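Replacement of a lost mailbox key at a managed property

Category: Residents and Tenancies – Keys and Access

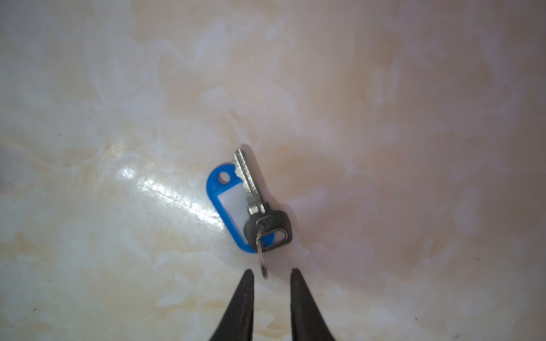 Question
Who is responsible for replacing a lost mailbox key when the building is managed by an outside company? I rent a unit at Pruitt Court, which is managed by Tranico. The lease refers to "keys and access devices" but does not mention the mailbox. The post office has advised me to contact the manager.

Posted 7/27/18

Answer 1 (accepted)
The manager is responsible for arranging the replacement, and the resident is ordinarily responsible for the cost. Where mailboxes are installed as part of a private building, the locks belong to the owner of the property, and the post office does not keep copies of the resident's key. A written request should be sent to the management office, stating the unit number, the box number and the date on which the loss was noticed.

If no spare is held, the lock itself will have to be changed. Please review the schedule of charges attached to the lease. In the building where I serve as resident representative, the charge is $70 for a new lock with two keys, and the work is completed within 14 days of the request. Mail may be held at the post office during that period – the resident must ask for this separately.

Answer 2
Our building is managed by Ellell and they did mine without charge. It took 8 days. I would ask before paying anything.

Answer 3
The accepted answer is correct as to private buildings. It does not apply to cluster boxes at the curb that are owned by the postal service, for which the request is made at the local post office with identification and proof of address. Residents of the Skultenska townhomes were moved to boxes of this type last November, and several requests have since been sent to the wrong office.

This question has been viewed 3,135 times. New answers are closed.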